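22 July 2023

Got up before the heat and finished the kitchen drawers, or nearly. I had put them off since February, when we moved the big pans to the low cupboard and everything small got shoved in wherever it would go. Three drawers, and the middle one would not close unless you pushed down on the whisk.

The white table was clear, so I used that with the cloth over it. The dark purple bin went at the far end for odds and ends. I sorted by what gets used. Spoons first, as they were the worst of it – long ones, short ones, ones with a hole in the handle for hanging, when there is not one hook in this apartment. I ought to put up a rail. The one at Gallo is $16.35 with screws included, and I wrote it on the list.

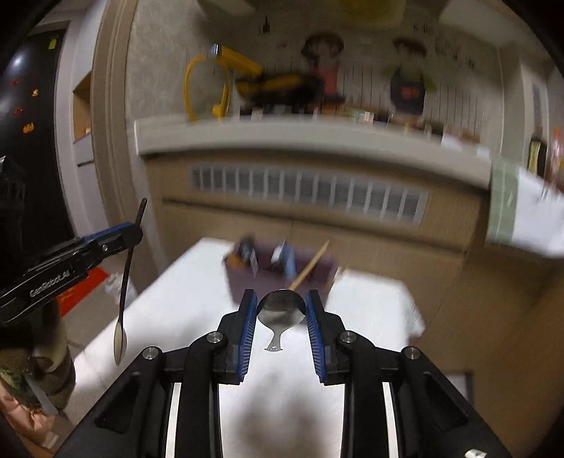

A long spoon and a round-headed metal utensil, with the purple bin behind.

Had coffee and toast at 10. Rang the building office about the tap in 302 dripping into our wall again. They said they would send someone from Doton, same as they said last time. Wrote down the time of the call.

Went back to it after that. The rule I settled on was that if I could not remember cooking with a thing this year, it goes. That worked for the melon baller and the second potato masher. It did not work for the wooden spoons. I like them all and the one with the burnt side is the best for onions. Kept four. The two split ones went in the trash.

Wiped out the drawers with vinegar and water and left them open to dry. There was a surprising amount of rice in the corners. Cut new liner from the roll we bought for the hall closet – enough for two drawers and most of the third. The last bit is patched at the back where it won't show. 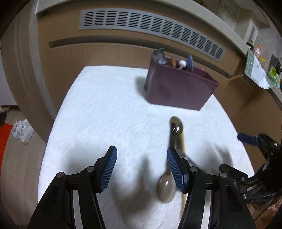
Wooden and metal should never share a drawer, according to Siliņa, who phoned while I was in the middle of it and wanted to hear how far I had gotten. The wooden ones belong in a jar by the stove where they can air out, and the metal ones can go wherever they fit.

I said I would think about it. We do have the tall brown jar that held the pickles. Washed it twice and it still smells of dill, so it is on the windowsill with baking soda in it until tomorrow.

Lunch was the rest of the lentils. Took one bag down to the donation shelf on the ground floor, mostly cutters and the spare masher. Kept the garlic press, though the handle is loose.

Knives still to do. Also need to buy liner, 7 hooks, and light bulbs for the hall. Rain started at supper time and I got the towels in.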